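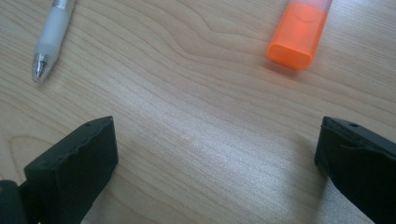 Cedgate Evening Writing Club: Progress Report, July 2022

What we've been doing

We're halfway through the grant and it has been a lovely few months! The club now meets in two rooms at the Lirkness library, one for people working on family stories and one for anybody who just wants to write letters again. We had planned for a single group, but up to 40 people were turning up and the chairs ran out.

The first booklet, Grinder, is printed. It holds 15 pieces, mostly short memories of the old mill (the title was voted in by a wide margin), and the library has asked for more copies for its front desk.

Money

Printing came in under budget. We'd like to move what is left to room hire, as the second room was not in the original plan. Paper and tea are on track.

Still to do

The large-print edition is behind. Kjærgaard, our printer, had to send back the first proofs with the wrong margins, and we expect new ones in three weeks. The public reading is set for November, and members are already arguing happily over who goes first.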